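Agreed Rules for Two-Handed Gripper Work

How one set of working rules for hand-held grippers came to be written down, and what it asks of operators
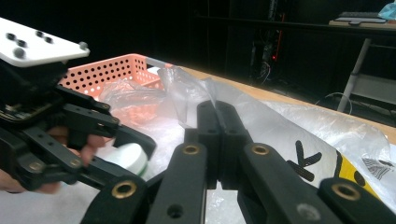 Page last changed: 2020-11-01

Packing small goods into bags is among the harder tasks given to paired grippers. Plastic film folds, slides and catches the light, and a container held in one gripper must often be brought close to a bag pinched in the other. The Brandeck workshop has recorded this kind of work under a common rulebook, known as the Mindel rules, for the past two years.

The rulebook has 7 sections — the shortest fills half a page. It was drafted by Orestis Moschos, who was asked to bring together the habits of separate teams at Brandeck and at its partner firm, Giannakopoulos. Before that, each team decided for itself how firmly a bag should be held and when a recording should be thrown out.

Under the present text, a thin bag is to be gripped by its gathered top, with the fingertips fully closed. Printed areas are left free of the fingers where possible. A container is to be released only when it is supported from below. Operators keep their own fingers clear of the linkages while the jaws are moving, and a joint that feels stiff is reported before the next attempt begins.

The section on record keeping drew the most comment. It requires that failed attempts be kept and labeled in the same way as successful ones. "A dropped item is a result," Mr. Moschos said. "If we remove it, the next reader of the file is misled." The Giannakopoulos team had asked for a shorter label, and a compromise was adopted in September.

Each operator may complete up to 100 attempts in a shift, with a pause between sets. Joints and screws are checked at the start of every shift, and the check is signed. An archive of 4,000 attempts, kept under the name Resterari, is open to both teams for training and review.

The rules do not cover glass, liquids or food sold without wrapping. A draft section on glass is with the two teams for comment, and written remarks should be sent to the Brandeck workshop office.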